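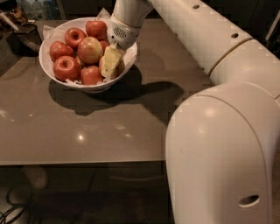 Stella Langat keeps two spreadsheets for her arms. One is the budget she showed her board last January. The other, which she calls the real one, has a tab named "Tissue."

Langat plans equipment spending for Drundby, a company that wants to sell kitchens and small caterers a robot that can handle ordinary food. Her job is to work out what has to be bought before anyone can find out whether that is possible. She came to it from hotel purchasing, where, she says, a toaster was a toaster and arrived with a plug on it.

"People see the arm and assume the arm is the money," she says. "The arm is the part with a price list. You sign for it, it comes in a crate, everyone takes a picture. Then you start paying for it."

The items she underestimated run down the left side of the real spreadsheet in the order they hurt. Gripper spares. Cables. A second table, after the first was found to wobble. Groceries get a section of their own, with a subsection for cheese.

Cheese, I suggest, can't be that expensive.

"One wedge isn't. But a wedge that's been picked up all morning isn't the wedge you started with. The corners go. It warms up and gets greasy, and now you're testing a different object." She buys apples by the case, which she considers a bargain, because an apple will put up with a lot and the bruised ones go to accounting. "They think it's a perk."

The mixed bowl, fruit and cheese together, was Dima Mansour's idea. Mansour runs the tests and has, in Langat's telling, no concept of a fiscal year. I find him unrepentant.

"Anyone can pick up a block on a bare table," Mansour says. "I want it in a bowl, with things leaning on it, and paper underneath that might come along for the ride. That's a fruit bowl. That's what people have." He also insists on a glossy tabletop, reflections and all, and turned down the matte one Langat had already priced. "She had a discount. I felt bad for an afternoon."

They do agree on quotes. Drundby looked at offers from two suppliers, Sallik and Obeidat, and Langat spread both across a conference table to compare them. It took her most of a week. One had folded training into the price and left out the mounting hardware. The other included the mount but charged separately for software updates after the first year, in a footnote she describes as "shy."

"I ask the same thing every time now," she says. "What do I need to own, on the day it arrives, for it to move? You would be amazed how long the pause is."

Her rule is to ask for the spare parts list before the brochure. Gripper fingertips are her favorite example. She budgeted for 80 in the first year and has paid for 230. Mansour says some of those were perfectly good and he wanted a different shape. Langat says this does not help his case.

Then there is time, which she has started to treat as a purchase. Nadine Tarawneh, the technician who keeps the arms running, bills her hours to each station, and the food station eats the most of them. Cleaning is a large part. "Nothing on the quote says who wipes it," Tarawneh says. "I'd like that put in writing somewhere, so thank you."

Langat has since added a cleaning line of 200 hours. Tarawneh has seen the figure and laughed at it.

What would she tell another company starting from nothing? Langat thinks leasing is worth a look for the first arm, provided someone reads the return clause. She would hold back a share of the budget until the station has been in use for three months, and she would let the person running the tests see the total. She tried that with Mansour. He read it carefully and asked whether there was room in it for grapes.

The request for next year goes in on 8th September. It covers a second food station, more fingertips and a refrigerator, an item Langat had assumed the building already provided. The building does have one. It belongs to sales.

Grapes are in there too, under "consumables, other."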